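Old radio comedy, who still listens?
October 9, 2023

gultura57
Been replaying my Briem tapes all week - the live ones, where he loses his place and keeps going. Anybody else?

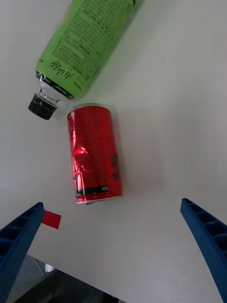
The second tape is best. I must've played it 4 times.

sterkico
Nah, the live stuff drags. Give me the studio sketches!

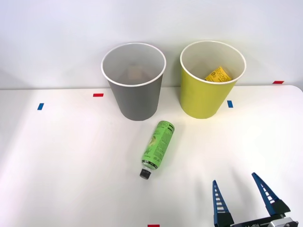

Gray bin and yellow-green bin

gultura57
Drags?? The Pristurier bit had me crying.

pristfan
Ok but the crowd is so loud on that one

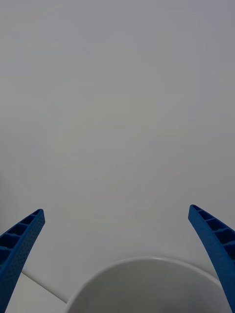 and you miss almost half the punchlines.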